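Chapter 4
Picking Things Up and Putting Them Down

I've taught the robotics class at Oltbridge for a while now, and every September somebody asks me when we get to the good stuff. They mean walking robots, I think, or something with wheels that throws balls. What they get is blocks! And by the second week they're usually hooked, me included. 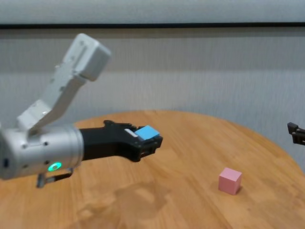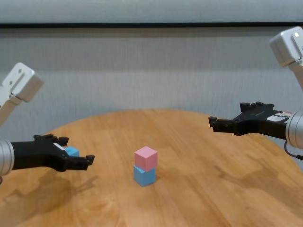 Pink and light blue cubes, a round wooden table, grippers with two jaws.

Stacking sounds like a toddler's job, and that's why I love it as a first project. You already know how to do it, so you can put all your attention on how you'd tell a machine to do it. Where does the gripper stop? How far do the jaws open before you back away (more than you'd guess, and I've knocked over plenty of towers finding out)? If you have two arms to work with, which one goes first, and where does the other one wait?

My last class ran 196 tries at the two-block stack and wrote down every single one in their notebooks. Nearly 32 of those pages are just people arguing in the margins about the release, and I'd read them all again. I've borrowed a bunch of their notes for this chapter.

We'll start with one block and one arm. Then we'll add a second block and get into alignment, and after that we'll bring in the other arm. The Bavden Challenge at the end has 8 steps, and I'd like you to plan all of them on paper before you touch the controls. Grab a pencil and a ruler, and let's talk about where a block is.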